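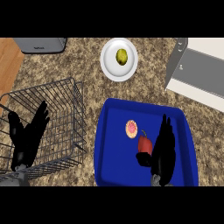 Figure 1. Round white plate on a speckled countertop.

Washing-up water use in student kitchens at Welldale Hall

1. Introduction

The aim of this project was to find out how much water is used for washing up in shared student kitchens, and whether simple changes in habit would reduce it. The work was carried out at Welldale Hall, a residence made up of two blocks, Vekwood and Campbell. The blocks have the same kitchen layout but different sinks. Vekwood has single bowls and Campbell has a bowl and a half.

Welldale was first built as a private house in 1793 and the oldest part still has its own water supply pipe. That part is used as offices and was left out of the study.

2. Background

Hot water for washing up is a cost twice over, once for the water and again for the heating. Students at Welldale pay a fixed rent with bills included, so they do not see what they use. None of the kitchens has a dishwasher. Residents bring their own plates and pans, and most wash up one person's things at a time.

We expected two things to matter most: whether the plug or a washing-up bowl was used, and whether plates were scraped first.

3. Method

Clip-on flow meters were fitted to the hot and cold taps in one kitchen in each block. Readings were taken at 9 am and 9 pm for 28 days, starting in September. A tally sheet by the sink asked residents to tick a box each time they washed up and to say if they had used running water or a filled bowl. No names were recorded.

For the first half of the period nothing was changed. For the second half, a washing-up bowl and a scraper were left at each sink with a short notice asking people to scrape plates and fill the bowl.

We also ran a small test of our own in the Jernley teaching kitchen. Plates were spread with the same amount of porridge, left overnight, and then washed either under a running tap or in a bowl. The water was caught in a bucket and measured.

4. Results

Total water use over the whole period was 3255 litres in the Vekwood kitchen. Of this, 980 litres was used in the second half, so use fell by more than half after the bowl and scraper were put out. In Campbell there was a fall as well but it was much smaller, and the cold tap meter slipped twice, so we have not given a total.

The tally sheets were filled in well at first and then less so. In both blocks running water was the more common answer before the change. Afterwards the filled bowl was more common in Vekwood only.

In the Jernley test the bowl used less water every time. Soaking made the biggest difference with dried porridge. Plates that had been soaked needed only a quick wipe - those that had not took up to four minutes under the tap.

5. Discussion

The drop in Vekwood is larger than we expected and should be treated with care. Several residents went home for part of the second half, and the meters also counted water used for cooking and filling kettles. A second kitchen in each block, left unchanged, would have helped with this.

In Campbell the bowl provided was too wide for the main sink and was often found on the draining board. A smaller one should have been bought, and the sinks measured beforehand.

6. Recommendations

Each kitchen should be given a bowl that fits its sink, and a scraper. The notice should be kept short and placed at eye level above the taps. If the study is repeated, the kettle should be filled from a separate measured jug so that this water can be taken off the total.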